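Incidencia 407: facturas duplicadas en Plornetti al cerrar el pedido
Estado: resuelta
Abierta por: Kamol Thongdee (tienda Clivedgate)
Asignada a: Kasun Khondokar, soporte

Kamol Thongdee, 9:12
Buenos días a todos, y perdonad que os escriba tan temprano y con un mensaje que me va a salir largo. Desde que actualizamos Plornetti, cada vez que cierro un pedido con envío a domicilio me genera 2 facturas idénticas, con números correlativos. Con los pedidos que se recogen en tienda no pasa. Lo he probado desde mi ordenador y desde el de Montri Rattanakul y hace lo mismo. De momento anulo la segunda a mano, pero a final de octubre presentamos cuentas y me da apuro dejar tanto hueco en la serie.

Kasun Khondokar, 9:40
¡Hola, Kamol! No te disculpes, que así da gusto, con todo bien contado. Te pido un par de cosas para ir acotando: la versión que aparece en Ayuda > Acerca de, y si en Ajustes > Facturación tienes marcada la casilla «Emitir al confirmar transporte». Y no anules más facturas por ahora, por favor, que si resulta ser lo que sospecho las podremos agrupar de una sola vez y te ahorras el trabajo.

Kamol Thongdee, 10:05
La versión es la última, la de este mes. La casilla está marcada, sí, aunque no recuerdo haberla tocado nunca (Montri tampoco, y le creo, porque él a los ajustes les tiene mucho respeto). Os dejo también el pedido de prueba que hice con una dirección nuestra, por si queréis seguirle el rastro: cliente Baird, un solo artículo, importe 3000, transporte Tusent. 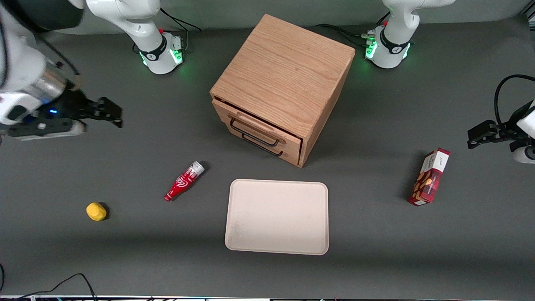 Adjunto 1. Mesa gris con cajonera de madera, botella roja y caja de cartón roja.

Kasun Khondokar, 11:30
Muchas gracias, ya lo tengo localizado. En el registro se ven dos avisos para ese pedido: uno cuando pulsas «Cerrar» y otro cuando Tusent devuelve el número de seguimiento. Con la casilla marcada, Plornetti emite factura en el segundo aviso, y hasta ahí todo correcto. Lo malo es que la regla antigua, la de emitir al cierre, sigue activa en vuestra cuenta. Se lo paso a Houshang Rezaei, que lleva la parte de reglas, y mientras tanto te propongo desmarcar la casilla, guardar, salir de la sesión y volver a entrar. Cuéntame qué tal, sin prisa.

Kamol Thongdee, 12:18
Hecho. He cerrado otro pedido con envío y ha salido una sola factura. ¡Qué alegría! Eso sí, ahora la factura se emite antes de tener el seguimiento y el correo le llega al cliente con ese campo en blanco. No es grave, pero hay clientes que llaman enseguida a preguntar.

Houshang Rezaei, 15:47
Buenas tardes, Kamol. He retirado la regla antigua de vuestra cuenta, así que ya puedes volver a marcar la casilla y el correo saldrá con el seguimiento puesto. También he preparado un borrador con las facturas repetidas: lo encontrarás en Facturación > Pendientes de revisar. Échale un vistazo con calma junto a quien os lleve la contabilidad antes de confirmarlo, porque una vez confirmado se generan las rectificativas y no se puede deshacer desde la tienda.

Kamol Thongdee, 16:35
Casilla marcada, pedido nuevo cerrado, una factura y el seguimiento en su sitio. El borrador lo ha repasado Boonsong Chantharasri, que nos lleva los números, y le cuadra todo. Lo confirmamos esta misma tarde. Mil gracias a los dos por la paciencia.

Kasun Khondokar, 16:50
Gracias a ti, Kamol. Cierro la incidencia. Si volviera a aparecer alguna factura repetida, responde a este mismo hilo y se reabre con todo el historial.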